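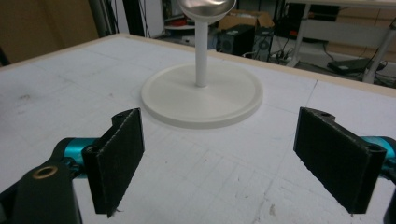 Lists > Tidonville Neighbors > General > Bus 13

July 2023
Posted by Zoltán Csonka

Subject: Re: Bus 13 and the stop at Salel Street

Dell wrote:
> Has anybody heard when the stop outside the old Salel
> building is coming back? The sign has had a bag over it
> since May. I walked to Charvát Avenue with two bags of
> groceries and a melon and I am not doing that again.
> Also is it true they are renaming it?

Dell, I went down to the transit office and asked, so the rest of you can stay home.

The stop is "temporarily relocated." I asked where to. The woman at the window looked it up and told me it had been relocated to Charvát Avenue. I pointed out that there was already a stop at Charvát Avenue. She agreed that there was. So our stop has moved in with its neighbor, like a grown son, and there is one pole between them.

The holdup is the curb. The new curb was poured in May and came out 3 inches too high for the ramp on the older buses. The newer buses can manage it fine, but the newer buses run on the Stultemen line, where by all reports the curbs are low. I suggested swapping the buses. She wrote that down — she was very nice about it — on the back of something else.

As for the renaming, yes. It will be "Salel Street / Stultemen Transfer," although you can't transfer to anything there. The Stultemen bus goes by two blocks over and doesn't stop. There is a plan for it to stop eventually. The plan is 78 pages and you can read it at the counter but not take it with you. I got as far as the part on shelter glass.

What I did learn that's useful:

The 13 still slows down at Salel for the light, and no, the driver won't open the door. I've tried looking frail.

The last bus back from downtown now skips the library loop. If you're coming from there in the evening, walk up to the bank corner.

If you want to complain in writing, use the paper form. The online one limits you to 800 characters, and I used those up on the curb. Put the route number at the top or it goes to the parks people, who answered mine promptly and offered me a picnic permit.

I have a petition on a clipboard and will bring it to the next potluck. Please sign with your own name this time. Last year's had two signatures from a dog.

Zoltán

Comments

marguerite_t: The bank corner has no bench, for anyone with knees. There's a low wall by the pharmacy that does the job.

Dell: Thank you for going. So they poured it wrong in May and it's still wrong. The melon was fine, by the way.

R. Oakes: Did you keep the picnic permit? We need one for the block party.

Zoltán Csonka: I did. It's for a park in the next county.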